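Washing and Drying Sweaters by Hand

Posted 17 July 2025 in Laundry and Mending

July is when I wash the winter knits. They get put away in the fall chest otherwise with a season of wear in them, and moths go for wool that has sweat or food on it.

Read the care label first. If it says dry clean only, leave it alone. Most wool, cotton and acrylic sweaters can be washed by hand in the kitchen sink.

Before washing

Empty the pockets and close any buttons. Turn the sweater inside out. Look over the elbows and cuffs for holes and close them with a few stitches now, as a small hole will run in the water. Pull off pills with a sweater comb or a disposable razor held nearly flat.

If you want the same size back, lay the sweater on brown paper and trace it in pencil. Write the name of the sweater on the paper and keep it.

Washing

Fill the sink with cool water and add 2 teaspoons of wool wash or plain dish soap. Push the sweater under and press it up and down with your hands. Do not rub or twist. Let it sit 10 minutes, drain, and press the water out against the side of the sink. Rinse in water of the same temperature until it runs clear. A change from cold to hot is what felts wool.

Dark reds and browns give off dye the first few times. Wash them alone.

Getting the water out

Lift the sweater with both hands underneath so the sleeves don't hang. Lay it on a bath towel, roll the towel up and kneel on the roll. Repeat with a second towel for heavy knits.

Drying flat

Use a table, a spare bed or a mesh rack. Put down something thick that you don't mind getting damp. An old mattress pad or quilt works well with a plastic sheet under it to protect the table top.

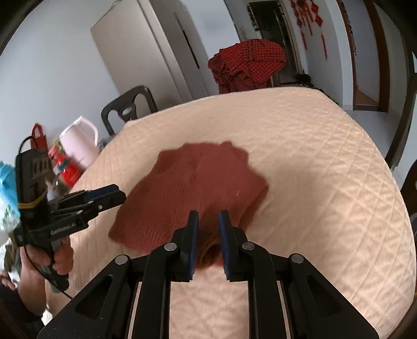
A reddish-brown knit on a quilted table cover.

Pull the body square, bring the side seams in line and pat the ribbing together at the cuffs and hem. If you made a tracing, match it. Turn the sweater over after 12 hours and swap the pad for a dry one if it feels wet. Keep it out of the sun and away from the stove.

Thick cotton is the slowest. Allow 38 hours in damp weather, and check the armpits and neckband before folding.

Putting away

Fold, never hang. Store in a lidded box with cedar blocks, and sand the blocks lightly each year to bring the smell back.

Eskil Viklund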